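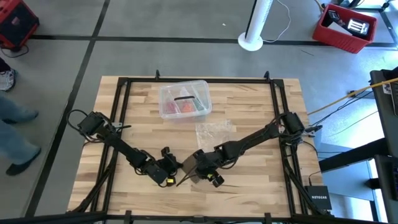
Gallery | Hands-On Reviews | Jan 10, 2019

Kivutton two-arm bench kit: the bagging task

Kivutton wants 4,000 dollars for its two-arm bench kit, plus 1,000 a year for what it calls "task support." The sales page says the pair will have a small shop packing its own parts within 10 days of unboxing. I have read that promise before, from Jotham and then from Saragih, and both of those kits ended up on a shelf.

So I asked to see the dull stuff. No waving, no stacking cups. Bags and bins, the sort of job a parts counter might pay to get rid of. Hidayah Pattinasarany handles demos for Kivutton and agreed to it in December, after seven emails.

The first view, from overhead, shows the layout. Two black arms are bolted to a metal frame on a butcher-block top, with the grippers almost meeting near the middle and the clear bin off toward the far side. It's a tidy setup, and the frame feels solid. But look how much table those arms claim. The brochure says "fits any workbench," and I'd measure mine before believing it. You'll also want a plan for the cables.

Clear plastic bags are where I expected trouble. They crumple, they shine, and they never sit the same way twice. Kivutton's spec sheet lists "flexible packaging" as supported and leaves it there — no bag sizes, no failure rate, no word on what happens when a grip slips. 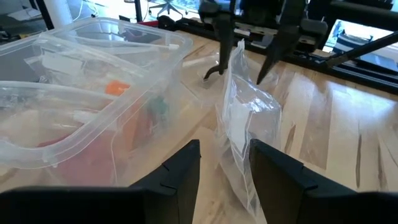 Gripper view: a resealable bag with something white folded inside, upright between the two fingers. The other gripper hangs just behind it.

I'd want a full shift of this before I called it work. Tirta Liew, who buys equipment for Kamosel, asked me whether she should order a set. I told her to get the failure rate in writing first, and to find out what task support covers once the first year is up. Kivutton has not answered me on either one.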